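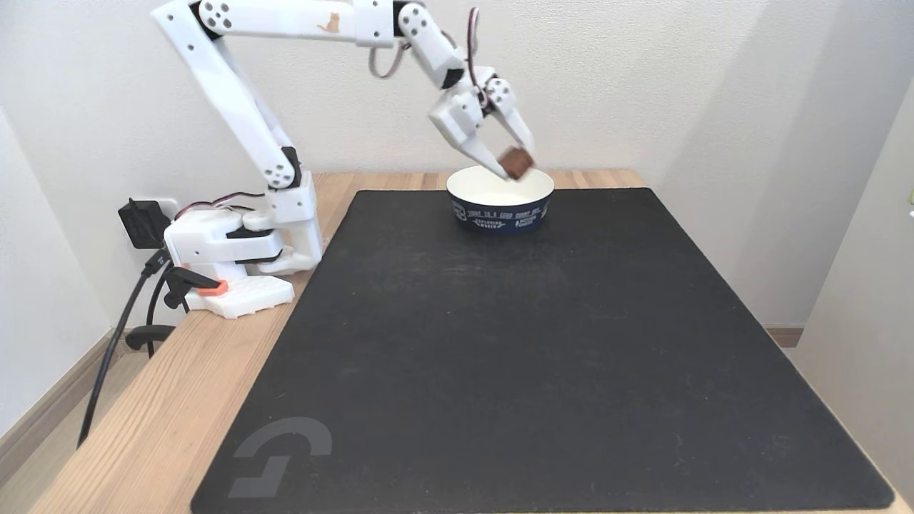

Fodero desktop arm, clamped to the table, with a cube over the bowl

Review: Fodero desktop arm for sorting and kitting
Posted May 1, 2018

Cultico packs sample kits for product designers. Each kit is a box of small pieces, and until this spring every piece was picked by hand at the kitting bench. The Fodero is a small servo arm meant for that sort of job. We bought one for the bench and I have been responsible for it from the start. This review covers how it works and what it did to the jobs of the people who sit next to it.

Setup

The arm comes as printed white parts, servos and a bag of screws, with a 52-page manual. The assembly chapters are clear. The wiring chapter is poor and has the wrist and elbow servos swapped in one drawing. Eoin Keane built ours and caught the mistake before he powered it up, but someone with less patience might not have.

Clamping it to a table is easy enough. Leave slack in the cables at each joint. If you tie them down neatly, the way you would on a normal machine, the arm pulls against them at full reach and comes up short of its target. Ours did this for a whole morning before we cut the ties off.

In use

The basic job is to pick up a small piece and release it over a container. On cubes and blocks laid out with space between them, the Fodero does this well. It is slower than a person. A practiced kitter will beat it easily over ten minutes, and the manual doesn't claim otherwise. What it can do is keep the same pace through the afternoon. We set it a target of 200 pieces a shift, which is modest, and it meets that on most days.
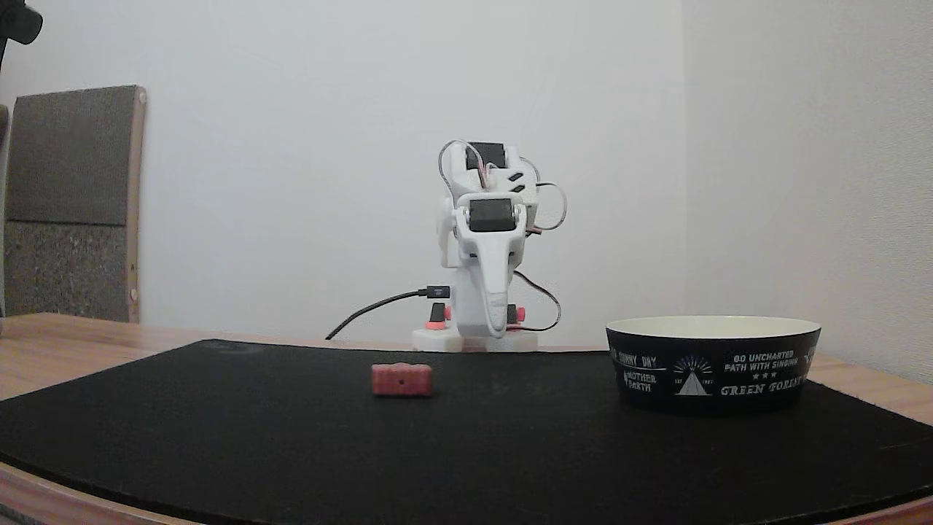

It parks upright between runs and takes up little of the table that way, so a person can reach across to lay out the next pieces. I would still like a proper stop button. There is a stop command in the software, but a kitter with both hands full is not going to look for a mouse. Eoin wired in a switch for us. Drekum, the distributor, told us one is planned for June, sold separately.

Use a dark mat under the work. On bare wood the pieces slid when the gripper closed a little off center. With the mat they mostly stay where you put them.

What changed for the kitters

Fionnuala Heffernan and Beverley McPhee worked the kitting bench before the arm came, and they both still do. Picking used to be most of their day. Now they lay out pieces, check the finished boxes and deal with whatever the arm drops or misses. Beverley's wrist trouble has eased and she is in favor of keeping it. Fionnuala is less sure. She says the old work let her mind wander and the new work doesn't — watching for a missed pick is more tiring to her than making the pick herself. I think she is right, and we now swap the watching turn every hour.

The pay question came up early and should have been settled before the box was opened. Teaching the arm new positions is skilled work. For the first two weeks they did it at the kitting rate. Nuala Fitzgerald in the office has since put it on the technician rate. If you are a manager reading this, do that part first.
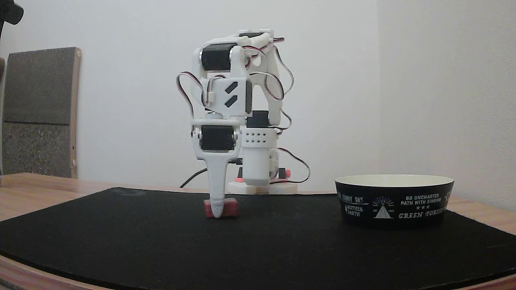 Teaching a position takes patience. You bring the arm down in small steps until the tip meets the piece, then save the point. The trouble is what you can see while doing it. With a small block, the finger covers the middle of it and you are left judging from the bits that show on either side. Fionnuala moves her chair to the side of the table for the last few steps, and her saved points are better than mine. A new piece takes her a few minutes. The software has no undo, so a bad save means starting that point over.

Problems

The screws at the wrist work loose, and we now check them every Monday. Soft pieces are sometimes held too tightly, and the grip setting is buried two menus down. Support answers by email only, and slowly.

Verdict

For a small bench with light, regular pieces, the Fodero is worth having. It will not replace a kitter, and I would not buy it with that plan. Budget time for training and ask the people at the bench where it should be clamped. We put ours on the left at first and had to move it the same week.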